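Kapitel 6
Wenn der Greifer loslässt

Ich fange dieses Kapitel mit einem Geräusch an. Es ist ein ziemlich kleines Geräusch, ein Klacken und dann ein Rollen, und ich habe es im November in unserem Labor gehört, während ich mit dem Rücken zur Anlage am Rechner saß. Das Klacken war ein Aluminiumzylinder, der aus 125 Zentimetern Höhe auf den Boden fiel. Das Rollen war derselbe Zylinder auf dem Weg unter den Schrank, wo er wahrscheinlich heute noch liegt.

Der Arm, um den es geht, heißt bei uns Plirus, nach dem Projekt, aus dem er bezahlt wurde. Der Greifer kam von einer kleinen Firma namens Cleto, zwei Finger, elektrisch, mit Federrückstellung. Und genau diese Feder wird uns jetzt ein paar Seiten lang beschäftigen (ich hoffe, Sie mögen Federn!). Sie drückt die Finger nämlich auseinander, sobald der Motor keinen Strom mehr bekommt. Solange alles läuft, merkt man davon überhaupt nichts. Der Arm greift, hebt, schwenkt, legt ab, und man gewöhnt sich erschreckend schnell daran, dass er das tut.

An jenem Nachmittag hatte ein Student den Not-Halt gedrückt, völlig zu Recht, weil ein Kabel sich um das zweite Gelenk gewickelt hatte. Der Arm blieb sofort stehen, so wie im Datenblatt versprochen. Die Bremsen fielen ein, die Leistung war weg, und damit war auch der Greifer stromlos. Die Feder tat, wozu sie eingebaut war. 185 Gramm sind nicht viel, aber ich möchte sie trotzdem nicht auf den Fuß bekommen.

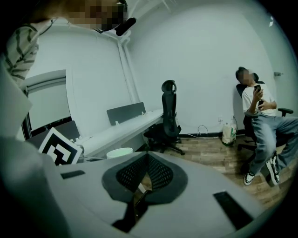
Die erste Frage bei so einem Vorfall lautet für mich immer: Was hätte sich unter dem Greifer befinden können? Viele meiner Studierenden denken dabei zuerst an Hände, und das ist ja auch richtig, nur ist es eben zu wenig. Denken Sie an jemanden, der sich auf einem Bürostuhl zurücklehnt, das Smartphone in beiden Händen, und einen Turnschuh auf die Ferse gestellt hat. So jemand schaut auf sein Display und weicht einem fallenden Werkstück ganz bestimmt nicht aus. Auch eine Tüte auf dem Boden oder ein Kabel quer über die Dielen gehört in die Überlegung, denn wer erschrocken aufspringt, sucht sich seinen Weg nicht in Ruhe aus. Ich rechne also mit Leuten, die gerade etwas anderes tun.

Die zweite Frage ist die nach dem sicheren Zustand, und damit sind wir mitten im Stoff. Für den Arm ist er schnell gefunden: stehen bleiben. Für den Greifer hängt er davon ab, was zwischen den Fingern steckt. Ein Werkstück soll oben bleiben, ein eingeklemmter Finger soll möglichst schnell wieder heraus. Beides zugleich kann eine einzelne Feder nicht leisten – und darüber habe ich mich schon mit mehr Kollegen gestritten, als mir lieb ist.

Wir haben später auf einen selbsthemmenden Antrieb umgebaut, der die Finger auch ohne Strom geschlossen hält, und dazu eine Entriegelung von Hand. Beim ersten Test klemmte die Entriegelung. Davon handelt Abschnitt 6.2.

Lesen Sie vorher bitte Abschnitt 6.1 über Haltekraft und Reibung, auch wenn Sie das aus der Mechanik zu kennen glauben. Für die Aufgabe 9 am Kapitelende brauchen Sie außerdem die Masse des Zylinders und die Fallhöhe von oben. Den Luftwiderstand dürfen Sie weglassen.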